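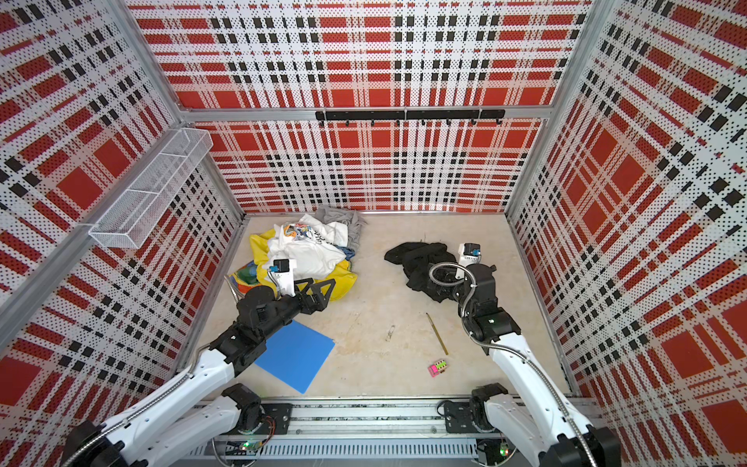

Questions I get about following the Rathnayake talks

I write a small newsletter about regional politics, and since the Rathnayake talks opened in May my inbox has been a mess. These are the questions that keep coming back, with my best answers.

What are the Rathnayake talks?
They're meetings between the two biggest blocs in the Inik provincial assembly, named after the guesthouse where they sit down. The blocs are trying to agree on a joint cabinet. I've been following them from day one and yes, I still get lost sometimes!

Why do they need each other?
The assembly has 70 seats and neither side got to 36. The smaller parties hold 11 between them, but they can't stand each other, so good luck building anything with those.

What's the fight about?
Mostly the finance portfolio, and who gets to appoint the district heads. The Jondow road comes up a lot too (both blocs promised to pave it, and both want the credit).

Where does Britel come in?
Britel is the town on the far side of the river, and it wants its own district. It has 2990 registered voters, which sounds tiny until you remember how close the last count was. I think they'll get it. A few of my readers over there think I'm dreaming.

Are the meetings open to the public?
No. You get a short readout afterward, usually late in the evening, and it nearly always says the atmosphere was positive. I read those for what's missing. If the road isn't mentioned, they probably argued about the road.

Do you go in person?
When I can. It's around 50 miles each way for me, so mostly I go on a Saturday and stand outside with the other reporters, drinking terrible coffee.

What happens if they fail?
The speaker can call a new vote. I don't see either bloc wanting that, what with campaign money being so short, but I've been wrong before (see my prediction about the speaker's chair, or please don't).

Can I reprint your posts?
Sure, just keep my link in and don't change the headline.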